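搜索本站 输入关键词 搜索

网络漫画《Lammers》改版:每周一页,格子减少

五月 上午 文/Minttu Hyvönen

最后更新:上午 10:40

连载网络漫画《Lammers》的作者 Sirkka Savolainen 本月宣布,从下一章开始,这部作品会改变发表的方式。以前她每周发两次,每次是一条横的短漫画;以后每周只发一次,但是是完整的一页。她还说,每一页的格子会比现在少,字也会少。
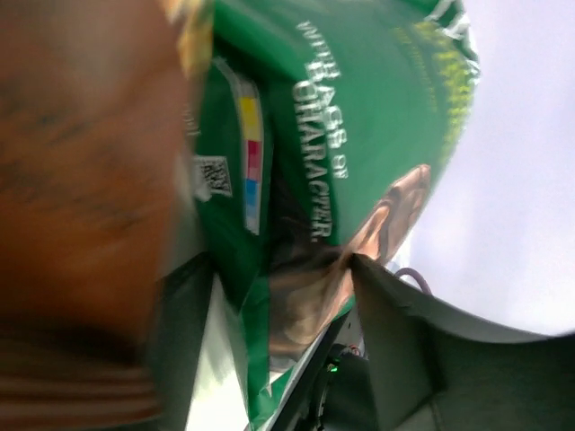

消息先出现在漫画网站 Giludeck 的作者公告里,当天晚上评论区就有 300 条留言。多数读者表示支持,也有一部分读者担心等待的时间变长。Savolainen 在公告下面回答了一些问题,后来又通过邮件和本站谈了比较多的细节。

《Lammers》讲的是一家小城渡轮公司的故事。Lammers 是船长的姓,也是那条船的名字,读者常常把两个搞混,作者自己在公告里也写错过一次,后来改正了。故事开始的时候是单独的笑话,一条一个,没有前后关系。从第三章起,船上来了一个不买票的乘客,从那以后情节就连起来了,一直连到现在。

Savolainen 认为,问题正是从那个时候来的。短漫画的长度适合一个笑话,可是不太适合一段对话。她常常要把一个场面切成两半,前一半在周初发,后一半在周末发。读者看后一半的时候,已经忘了前一半里谁站在门口,谁手里拿着信。为了让他们想起来,她又要在第一格里加一句说明,于是真正的内容更没有地方放了。

“我在四个格子里放了七个格子的话。”她在邮件里写,“有一次我数了对话框,发现船长的脸只剩下一只耳朵。那一条我重画了三遍,最后还是发了有耳朵的那一版,因为已经是凌晨两点。”

新的页面是竖的,格子通常五个或六个,重要的场面可以用整页。她已经画完了新一章的前 20 页,其中有四页完全没有文字。按照每周一页计算,这些存稿可以用到秋天以后。她说这是她开始连载以来第一次有存稿,以前她总是在发表的前一天晚上才上墨线。

画法也有一点变化。以前的短漫画是纸上铅笔、纸上墨线,扫描以后再加灰色。新的页面里,铅笔稿还是在纸上,墨线改在平板上完成,用的软件是 Astent。她说选择这个软件的理由很简单:她的妹妹已经在用,可以教她。上色方面,新一章会用一种蓝色和一种比较暖的灰色,夜里的场面只用蓝色。对话字仍然是手写的,她不打算换成字体。

关于手机阅读,公告里写得不太清楚,所以不少读者提出了疑问。横的短漫画在手机上字很小,这一点以前就有人抱怨。竖的页面会好一些,但是如果一行有三个格子,还是要放大。Savolainen 的回答是,新一章里一行最多两个格子。旧的内容她不会重新排版,也不会删掉,原来的网址都保留。

有读者问,一周两次变成一周一次,是不是等于画得少了。按照格子的数量看,以前两条加起来是八格,现在一页五格或六格,的确少了。不过每一格的面积大了很多,背景也要画得更仔细。她写道,画港口的那一页用了四天,光是系船的绳子就用了一个下午,“绳子是很不讲道理的东西”。

留言里意见最不同的地方是悬念。喜欢短漫画的读者觉得,每周有两次小的结尾是这部作品的乐趣,他们习惯在上班的路上看。一位读者写,他和同事每次都会猜下一条里乘客会不会说出自己的名字,猜错的人去买咖啡,现在咖啡要减少一半了。另一些读者则说,他们早就不按周看,而是等一章完了一起看,所以对他们没有什么影响。

作者也给喜欢笑话的读者留了一点东西。每个月的最后一周,页面下面会加一条单独的短漫画,和主要的故事没有关系,主角是船上小卖部的海鸥。这只海鸥在第二章出现过,只有一格,当时偷了一个面包。后来每次读者投票选最喜欢的角色,它都排在船长前面。

纸质书的计划也会受到影响。前两章的合集由小出版社 Grelero 出版,印了 2,000 册,开本是横的,和短漫画的形状一样。第三章的合集原来准备用同样的开本,现在还是这样做,因为那一章全部是旧的格式。从第四章开始,书会变成竖的。对于把书放在架子上的人来说,这不太整齐,Savolainen 表示抱歉。她和出版社讨论过把前面的书也改成竖的,每页放三条,但是试排以后,笑话的节奏变得很奇怪,上一条的结尾和下一条的开头看起来像同一段话,所以放弃了。

第三章合集现在正在校对,会收录 20 页网上没有发过的内容,包括早期的人物草图、渡轮的平面图,还有一段被删掉的情节。在那段情节里,不买票的乘客本来是两个人。作者说她画到一半发现分不清他们的鼻子,就合成了一个。合集的价格和发售时间还没有公布,出版社只说会先在 Giludeck 上通知,然后再给书店。

赞助者的待遇基本不变。他们仍然可以提前一周看到新的内容,也可以看到铅笔稿。以前每月一次的线上画画时间改成两个月一次,理由是作者需要休息手腕。她去年冬天因为手腕疼停更过三周,那时没有说明原因,这次在公告里补充了。她希望读者看到“本周休息”的时候不要太担心,也不要给她寄药膏,她已经有很多了。

在新一章开始以前,《Lammers》还会按照旧的方式发完现在这一章,剩下五条。最后一条会比平常长,是双倍的宽度。作者没有透露内容,只提到船会离开港口,而船长不一定在船上。

新一章的标题暂时叫“北边的码头”。Savolainen 说标题可能会改,因为她查了地图以后发现,在她自己画的城市里,那个码头其实在东边。已经有读者在留言里替她画了一张正确的地图,她征得同意以后,准备把这张图放在新一章的第一页前面,并写上绘图者的网名。

新一章从下个月起在 Giludeck 上连载,更新时间是早上七点。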